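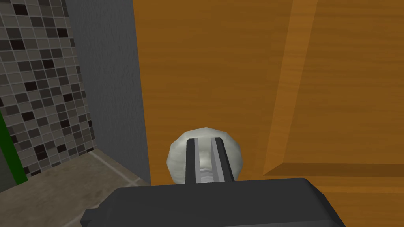
Teleop demos on the door task – grab the knob or hook it?

Flandik Robotics Forum > Teaching by Demonstration > Simulation

gerkville_gus
July 9, 2021

Hi all, longtime reader, first real question. I'm recording demos in the Flalwood sim, driving the gripper by remote control from my desk, and I'm stuck on the round knob. View from the wrist cam is up top, fingers right over the knob. The approach is fine, I can get there every time now (took me a whole evening!). It's the turn that kills me. I close, I twist, and the fingers slide around the knob like it's buttered. Out of 35 tries I kept 2. Do I keep grinding, or is there some trick with the grip?

mossbucket

Welcome! What are you driving with? If it's a keyboard, please stop, for your own sake. I did my first batch that way and every demo was a staircase – move, stop, rotate, stop. The policy learned the stops too. It would drive up to the door and just sit there thinking about its life.

gerkville_gus

Ha, no, it's a 3D mouse. But I do pause a lot before I close the fingers. Is that bad?

mossbucket

A little pause is OK. Long ones, trim them or redo the take. Mine got a lot better once I practiced the whole motion with recording off and only then hit the button.

tin_elbow

Look at where your fingers are before you worry about the mouse. You want the knob deep between them, close to the palm. If you pinch it with the tips you have hardly any contact, and on a low-poly knob like that one you're catching on a facet and then popping off it. Push in farther, close, wait a beat, then roll the wrist slowly.

Also check that your roll axis lines up with the knob. If you come in even slightly tilted, the twist turns into a sideways shove.

pr_lindenloop

I'm going to disagree with the whole plan, sorry. Don't teleop this. Script the approach, script the turn, add noise, and let it run overnight. I have 3625 clean episodes from a script and I didn't touch a mouse once.

tin_elbow

And how did those do on a door the script hadn't seen?

pr_lindenloop

Not great, fine. But neither will 35 demos by hand.

mossbucket

Scripts never mess up and recover, though. When I drive by hand I miss, back off, and come in again, and that's the part I want the robot to see. I keep those takes on purpose as long as the door ends up open.

gerkville_gus

Wait, you KEEP the ones with a miss in them? I've been deleting every single one.

mossbucket

Keep them! Toss the ones where you never got the door open, or where you flailed around for half a minute.

haworth_hal

Haworth user here, so a different sim, but the same headache. My knob friction was set way too low in the model file and I blamed my hands for weeks. Check that before you record 500 of anything. If you change it later, your old demos won't play back right.

gerkville_gus

OK, update. Friction looked normal (thanks for making me check, though). Going in deeper made a huge difference – I got the knob to turn on my first try and then forgot to pull. Sat there holding it like a dope. Next question, I guess: do you let go once the latch clears and push the door with the side of the finger, or keep hold of the knob the whole way?

tin_elbow

Keep hold until there's a gap, then let go and use the finger on the edge.

pr_lindenloop

Keep hold the whole way. One less thing to learn.

mossbucket

Record a few of each and see which one you can repeat without swearing. But pick one before you do the big batch, mixing them made a mess of mine back in November.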